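Skip to search
Search stories Search Clear

The Planner Regrets
by Ama Quaye

The planner had been rewritten four times before it started being polite.

I should explain that I did not ask for politeness. I asked for a log message. When the motion planner at Skivix failed to find a path, it returned the number 94 and nothing else, and 94 meant any of several things depending on who had last touched the header file. So one wet afternoon in August I replaced the codes with sentences, and because I had been writing to my landlord all morning, the sentences came out in that sort of voice. "The planner regrets that no collision-free path was found to the requested pose." I thought it would amuse Staniforth.

Nothing amused Staniforth. He read it standing up, with his coat on, and asked whether the regret was configurable.

It was by then. I had put it in a settings file, on a scale from 0 to 1, under the heading TONE. I set it to 0.2 and we went back to work on the banana.

The banana was the whole job that month. Renden, who paid for everything, wanted the table cleared in an order the software chose for itself, and the software had been given a small sum to do before each grasp: how likely am I to drop this, how much else will I disturb, how long will it take. The strawberry scored well. The ketchup scored well if you approached it from the side. The banana came out top every single time, by a margin that made no sense, as though the planner had been promised something.

"It likes it," I said.

"It has a cost function," said Staniforth. "It doesn't like things."

He was right, and I spent two days proving it. I printed the costs. I printed the gradients of the costs. I changed the weight on disturbance until the arm ought to have been terrified of going anywhere near a cup, and it sat and thought for a bit and went for the banana. 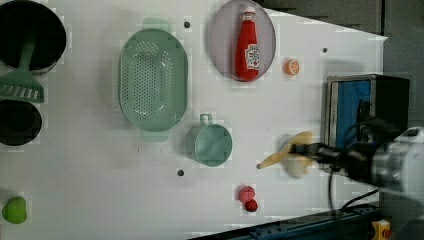 By then the log had begun to fill up with regrets of a kind I didn't remember writing. "The planner regrets the delay." Fair enough, that was a timeout. "The planner regrets the colander." I searched the whole repository for that one and found it in a template I had made myself, where the name of the nearest obstacle was dropped in at the end of the string. So that was mine too. It is a humbling thing to be haunted by your own string formatting.

The perception side was no help. Perception at Skivix was a package called Tralta, which we had bought in and which came with more than 2000 pages of documentation, none of it about fruit. Tralta looked at the table and handed the planner a list of objects with a confidence beside each one. It was very sure of the toaster oven. It was moderately sure of the pots. About the orange slice it changed its mind every time somebody walked past the window, and had at various points offered "lid", "coaster" and "clock".

But the banana it got right. High confidence, steady as a lighthouse, from every angle we tried. And somewhere inside the planner, in a file with Staniforth's initials at the top, the chance of a drop was being divided by the confidence. I read the line over and over. Then I went and made tea, so that I could find it again afterwards and be sure I hadn't dreamed it.

"You've divided by the confidence," I said.

"Yes. A sure thing costs less."

"So it goes for whatever it recognises."

"It goes for what it's sure of," said Staniforth. "I'd call that sensible. I'd call that a sensible way to live."

I pointed out that the confidence was squared. He said that had been a difficult week.

We took the square out on a branch and ran the thing again from the start. I put everything back where the reference layout said it should go, which is a job I have grown fond of. You kneel on the step with a printout and nudge a toy strawberry into position with one finger, and the part of your brain that frets about pensions goes quiet.

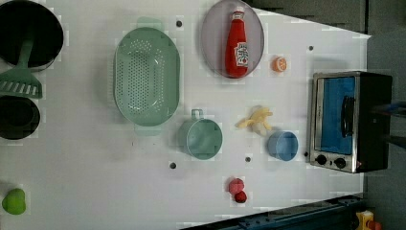 The new planner thought for a long time. On the old branch the answer had come back before I could get my hand off the return key. Now the progress bar crept along and stopped and crept along, and the simulated arm on my screen twitched through its candidates, a hundred ghost elbows all fanned out like a hand of cards.

"The planner regrets the delay," said the log.

"Turn that off," said Staniforth.

"It's at 0.2."

"Turn it to nought."

I turned it to nought. The log said: "Delay." I found that worse, and so, I think, did he, because after a moment he leaned past me and typed the 0.2 back in himself, with one finger, still in his coat.

Then the plan arrived. All the scores were printed in a column, and for the first time they looked like scores, with the small fruit bunched together near the top and the awkward things straggling down towards the pots. The spatula was last. The spatula deserved to be last. It was as reasonable a list as I had ever seen a computer make, and I was proud of it for as long as it took to read the first line.

"Banana," I said.

"By how much?"

"Hardly anything. Third decimal place."

Staniforth took off his coat. I had worked with him for a year and had not known about the cardigan. He hung the coat on the back of the spare chair, sat down, and pulled the keyboard across.

"Well," he said, "is it wrong?"

I looked at the numbers again, and then at the table, and tried to think what I would pick up first if somebody asked me to clear it. I thought about it for rather too long. Behind us the log ticked over and printed something, and neither of us turned round to see what it was sorry for.

More stories
The Lift That Took Minutes
Unit Tests for a Marriage
A Short Leave of Absence, by the Printer
Return Value
My Aunt's Version Control

Contact the author | Story text © Ama Quaye. Please ask before reprinting. | Back to top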